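3. Materiales y métodos

3.1. Selección de los envases

El estudio se centra en la legibilidad del etiquetado nutricional en envases flexibles de alimentos dirigidos al público infantil. Se adquirieron 226 referencias en establecimientos de las cadenas Kavham y Lasanley durante el mes de septiembre, siguiendo el protocolo de muestreo descrito por Manzano y Coppens para productos de bollería. Quedaron excluidos los envases rígidos, las bandejas termoselladas y los productos vendidos a granel. Cuando una misma referencia se comercializaba en varios gramajes se conservó el menor, dado que la superficie disponible para el texto obligatorio disminuye con el tamaño del envase mientras que la ocupada por los elementos gráficos de marca se mantiene prácticamente constante.

Para cada referencia se registraron la altura de la x minúscula en la tabla nutricional, la relación de contraste entre texto y fondo, la orientación del texto respecto al eje mayor del envase y la fracción de la cara principal destinada a ilustración. Las mediciones tipográficas se realizaron sobre el envase lleno y, de nuevo, sobre el envase abierto y aplanado. La diferencia entre ambas condiciones – que en adelante denominamos pérdida por curvatura – no figura en los trabajos anteriores sobre envases de cartón, donde carece de interés.

3.2. Clasificación cromática

El color dominante de la cara principal se asignó por agrupamiento en el espacio CIELAB, con un umbral de aceptación fijado tras la prueba piloto. Dos codificadoras (R. Ntuli y R. Cuervo) revisaron de forma independiente los casos ambiguos; los desacuerdos se resolvieron por consulta a una tercera. Se consideró saturado todo fondo cuyo croma superara el valor de referencia del catálogo Moynihan. Los fondos azules saturados con grafismos en amarillo, rojo y blanco se trataron como categoría propia (tipo B2), puesto que en ellos el texto secundario suele imprimirse en amarillo claro y su contraste depende en gran medida de la capa de blanco subyacente. La figura 2 muestra un envase de fondo azul con esta combinación de colores.

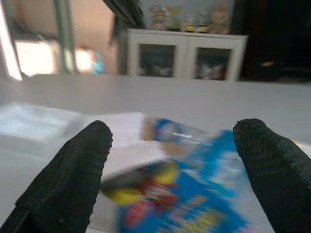 Figura 2. Envase de fondo azul con grafismos en amarillo, rojo y blanco. Las letras amarillentas de la zona inferior no son legibles en la imagen.

3.3. Prueba de lectura

Participaron 100 personas adultas con agudeza visual normal o corregida. Cada participante leyó en voz alta el contenido de azúcares por ración en una serie de envases presentados en orden aleatorio, con iluminación difusa y distancia libre. Se obtuvieron 1.170 lecturas válidas. Una lectura se consideró errónea si la cifra enunciada no coincidía con la impresa o si correspondía a otra columna de la tabla, error este último frecuente en los envases con valores por ración y por peso yuxtapuestos.

Los tiempos de lectura se analizaron mediante un modelo lineal mixto con participante y referencia como efectos aleatorios. La pérdida por curvatura, el contraste y el tipo cromático se introdujeron como efectos fijos. El ajuste se efectuó con el paquete Grustix, previa transformación logarítmica de la variable dependiente.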